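**Laundry loading demonstrations: what counts as a usable episode?**

Board: Data Collection > Household Tasks

---

**h_gosselin** (moderator)

Colleagues,

The Brisgate set for the laundry loading task closed on Wednesday with 984 episodes submitted. Of these, 142 have been marked "hold" by the reviewers and remain outside the training split. I should like to settle the rule for them before the Meltanau site begins its own collection in September, so that both sites work to the same standard.

The disagreement concerns the approach phase. The written guidance asks that the operator begin with both hands clear of the basket and the garments fully in view of the head camera. Several operators start much closer in, with a hand already over the clothing.
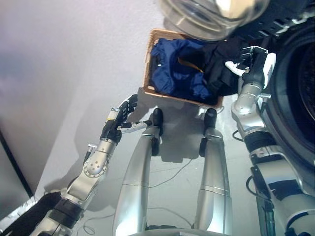 *Head camera, laundry loading. Right hand over the dark garment, left hand to the side of the basket.*

My proposal is that episodes which begin in this position be excluded. Comments are invited from both sites.

Huguette Gosselin

---

**tsutherland**

I must object to exclusion as the default.

The guidance was written for the table tasks, where the starting pose is easily repeated. With a basket on the floor the operator has to lean the robot well over, and the legs, arms and feet take up much of the view however carefully one begins. If we insist on clear hands we shall collect a great many near-identical openings, and the policy will have seen very little of the part where it must recover from being too close.

I would keep the 142, add a field for starting distance, and let the training team decide on the weighting.

Trevor Sutherland
Brisgate

---

**meltanau_ops2**

Speaking for Meltanau, we would find a fixed rule easier to teach. Our operators are new to the rig, and "use your judgement" has not served us well on previous tasks. A field for starting distance is acceptable provided that it is filled in by the software. We do not have the staff to enter it by hand.

May I also ask whether the door is to be open at the start? The guidance is silent.

---

**h_gosselin** (moderator)

The door should be open, and the basket placed to the left of the drum opening. Opening the door is a separate task with its own identifier, and the two should not be joined in one recording.

---

**campbell_review**

A point from the review side. Distance is, in my opinion, the lesser matter. Of the held episodes, 63 were held for the garments and had nothing to do with the hands. Dark items lying against dark items are hard to separate when we draw the outlines, and two reviewers will often disagree over where one ends and the other begins. Brighter clothing beside the dark gives us a boundary we can agree on.

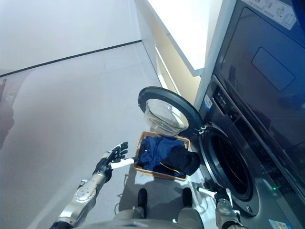

I would therefore ask that each site vary the contents of the basket on a schedule, and that the schedule be written down. At present each operator seems to choose from whatever is nearest.

---

**tsutherland**

I support the schedule, with one reservation. Real washing is sorted by colour in a good many households - a basket of nothing but dark items is an ordinary load. If we remove those episodes for the convenience of the outlines, we shall have a system that can load only mixed washing. The reviewers' difficulty is a reason to improve the labelling tool.

---

**campbell_review**

I did not propose removing them. I proposed recording what was in the basket. The labelling tool is with the Jekotham group and I have no date for the next release.

---

**meltanau_ops2**

Could the schedule state how far a garment may hang over the rim? We were told in training to tuck everything in. If Brisgate leaves items draped over the side, the two sets will differ from the first episode.

---

**h_gosselin** (moderator)

Thank you. Draped garments are permitted and should not be tucked in.

Having considered the replies, I withdraw the proposal to exclude on starting position. The interim position is as follows:

- Episodes held only for a close start will be released, with starting distance computed from the joint log.
- The 63 held for garment boundaries stay on hold until two reviewers have agreed the outlines.
- Each site will keep a written basket schedule, including all-dark loads.
- The door is open before recording begins.

I will circulate version 2 of the guidance for comment. Mr Sutherland, please send me your wording for the distance field.

---

**tsutherland**

It will be with you by noon tomorrow. I should still prefer that the 63 go to the training team with a flag. They are sound demonstrations, and the outlines are not used in the loading policy at all.

---

**campbell_review**

They are used in the evaluation. Please see the earlier thread on scoring before we reopen this.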